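Rules for Robots That Share Our Space

You have rules at school, like no running in the hall. Robots have rules too! A rule that many people agree on and write down is called a standard.

My name is Etelka Orbán and I write safety rules for robots. Our rule book at Lemier has 22 pages, and I will tell you the most important parts in everyday words.

Rule one is about hands. While a robot arm is moving, people keep their hands outside its work area. An arm cannot feel sorry for your fingers — it goes where the program tells it to go.

Rule two is about grip. The fingers of a robot should hold a plate hard enough that it does not fall, and soft enough that it does not crack. Slow is good when the thing can break.
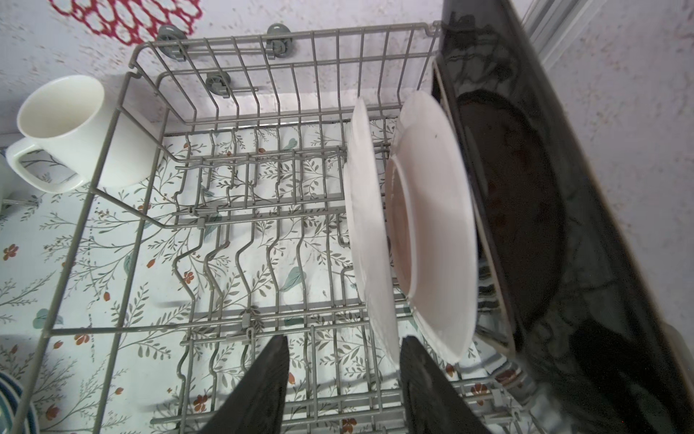 Dishes, a rack and robot fingers.

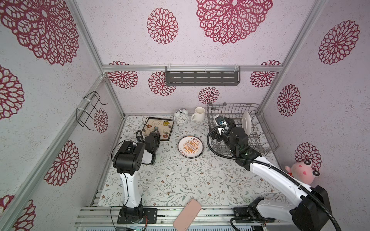
Rule three is about the stop button. It must be red, and an adult must be able to reach it quickly. At Lemier we test ours every morning at 10, before any arm is switched on.

Rule four is for cables. A cable should have enough room to bend when the arm turns, but it must not catch on anything. We look along each cable from one end to the other.

Rule five is my favourite. If something looks wrong, you stop first and ask after. You will never be in trouble for stopping a robot.

Try it at home! Choose a job, for example putting away the cups, and write 2 safety rules for a robot helper. Then ask a grown-up to read them and follow them exactly. Did you forget something? I still do sometimes, and then I must change the page.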